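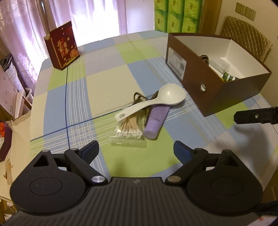
3. Loudness and the vocal stem

The track used for the comparison was "Rikside", a club mix built in our second term on a drum loop from the Brultuta sample set. Alois Pfister recorded the rap vocal in the Galindo practice room in one evening. The session ran at 24 bit, and all stems were exported without a limiter.

Two masters were made from the same mix. Master A kept the kick and the vocal on separate buses. Master B sent both to one bus with a shared compressor, ratio 3:1. Everything under 40 Hz was cut on both.

On Master B the vocal dropped in level each time the kick hit. The effect was small on headphones and plain on the club speakers at Brunar, where we played both versions in December before the doors opened.
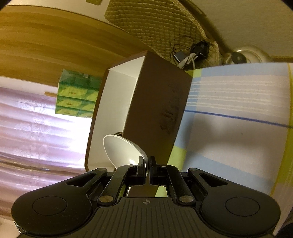

A high-pass filter at 80 Hz on the compressor's sidechain removed most of the pumping — the low end stayed loud, but the words could be followed again. The snare was not affected. Raising the attack time gave a weaker result and made the first beat of each bar too sharp.

Master A was kept for the release. Settings for both are listed in Appendix 2.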